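Can It Wipe the Counter Yet?

On Saturday I visited a workshop in Camham, where a small company named Haruna teaches robot arms to do housework. I came with one simple question: when can I stop cleaning my kitchen?

Not soon, says Adebayo Ogundipe, who leads the tests. His team makes 70 attempts at each chore before they change anything in the program. Picking up a sponge is easy now. Clear plastic is still a headache, and so is a stone pattern that looks like dirt. 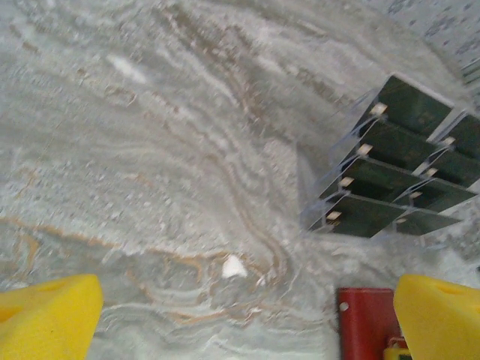 My mother would clean a counter in two minutes and talk on the phone the whole time. The arm needs much longer, and it stops to think before every small thing. Of 306 attempts at putting objects back in their place, it completed 135. Ogundipe finds this number encouraging. I was less sure, but I remember that in June it could not do the task at all.

A rival firm, Funaner, promises a kitchen helper which works 365 days a year. Ogundipe would be happy with one good afternoon.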